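Skellon Two-Arm Simulation Kit: Inspection Checklist
Trial license, room scene "Drorcombe"
Site: Ollomholm training lab
Date: 7 January 2021

Scope: software only. The kit is being looked at as a practice step ahead of work on the real arms. Ratings are Pass, Fail, Open or N/A.

Section A. Installation and startup

A1. Installer runs without admin rights. Fail.
Comment: Asks for an admin password twice. IT will have to be present for each install.

A2. License server reachable from the lab network. Pass.

A3. Scene loads with both arms unpowered. Pass.
Comment: Arms stay in the park pose until Enable is held down. Same behavior after a crash and restart.

A4. Startup warnings written in plain words. Open.
Comment: Most are. Code 9 shows as a number only and is missing from the manual.

Section B. Arms and grippers

B1. Stop command halts both arms. Pass.
Comment: Tried from the keyboard and from the on-screen button. The second arm stops with the first.

B2. Stop state stays on until reset by hand. Pass.

B3. Joint limits enforced. Pass.
Comment: The limit message comes up behind the main window and is easy to miss.

B4. Arm-to-arm contact detected. Open.
Comment: Detected at low speed. At full speed the casings passed through each other once before the alarm. Log sent to supplier support.

B5. Gripper tip stays clear of the operator's own arm in the raised pose. Pass.
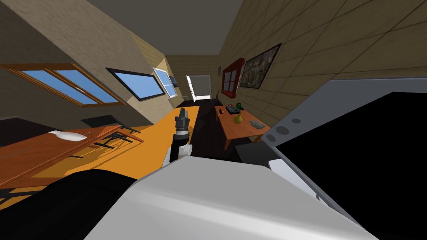 Item B5. Gripper pointing up behind the white arm casing, coffee table in the middle distance.

B6. Grip force setting is saved between sessions. Fail.
Comment: Goes back to the default each time. Trainees could start with the wrong value. Needs a fix or a line on the startup card.

Section C. Room scene

C1. Furniture has solid collision shapes. Pass, with comment.
Comment: Coffee table and larger table both stop the gripper. Chair legs do not. Thin parts seem to have been left out of the collision model.

C2. Walls, floor and ceiling closed, no gaps. Pass.

C3. Objects on the coffee table can be reset. Pass.
Comment: Reset puts everything back but also clears the event log. Save the log first.

C4. Arm parts drawn in front of and behind furniture correctly. Pass.
Comment: Checked with the black segment over the orange table and the white section next to the monitor.

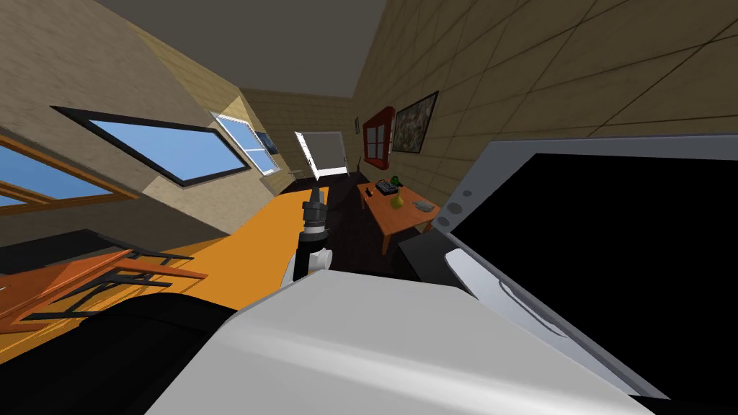 Item C4. Black arm segment partly covering the orange table, monitor at right.

C5. Scene lighting can be changed. N/A in the trial license.

Section D. Records and support

D1. Event log exports to a readable file. Pass.
Comment: Export stops at 4,000 lines with no notice. Long sessions should be split.

D2. Session timer. Pass.
Comment: Set to 300 seconds for this check. Arms went to stop when it ran out.

D3. Support response. Open.
Comment: Ticket on B4 acknowledged, no answer yet.

D4. Manual matches the installed version. Fail.
Comment: The manual covers version 2. Menu names have changed, and the Enable key is given as a different key from the one in use.

Result: not accepted for trainee use. B6 and D4 to be corrected by the supplier, A4 and B4 to be answered in writing. A1 can be handled on our side. Recheck in May if the trial is extended.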